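Up at six, with the kettle on before the heating. Still no word from the Fetley allotment people about the water butt, so I've decided to stop caring and carry mine from home. Twenty minutes there and back with two full cans, and my shoulders know all about it!

The beans are a disaster. I put in 40 and the slugs have had all but 12 of them, and those 12 look thoroughly sorry for themselves. Jucélia says I sow too early every single year and she's right, but you get one warm afternoon in April and off you go -- I never learn. She's given me a tray of her spare Delaunay seedlings, which are some sort of climbing French bean her mother used to grow (purple pods, go green in the pan, very tasty with butter). They're in the porch for now, getting used to the draught.

Spent the rest of the morning tying up sweet peas and listening to Everett Haverford over the fence on the subject of his onions. He's entering them at Brokstead again. Last year he came fourth and he's still cross with the judge. I like Everett, but you can't get away in under half an hour, and by then I was starving and had compost down both wellies.

Cheese on toast, then a long sit down.

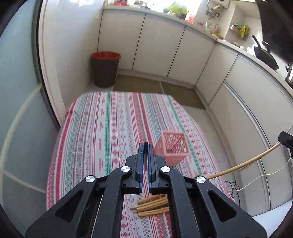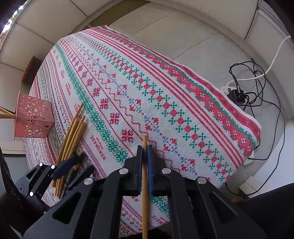
Striped tablecloth in the first one, wooden stick in the second.

Rang my sister after tea. She wants to come down for a few days in June, which is lovely, except the spare room is full of seed trays and I'll have to find somewhere else for the tomatoes. Maybe the landing? There's a decent window there if I move the bookcase. She's off gluten now as well, so I need to look up a cake.

Oh, and I finished the Janar book at last, all 26 chapters of it. The middle drags terribly but I had a little cry at the ferry bit. Taking it back to the library tomorrow and paying the fine.

Rain forecast overnight. Must remember to bring the peg bag in, and put the beer traps out for those slugs before bed.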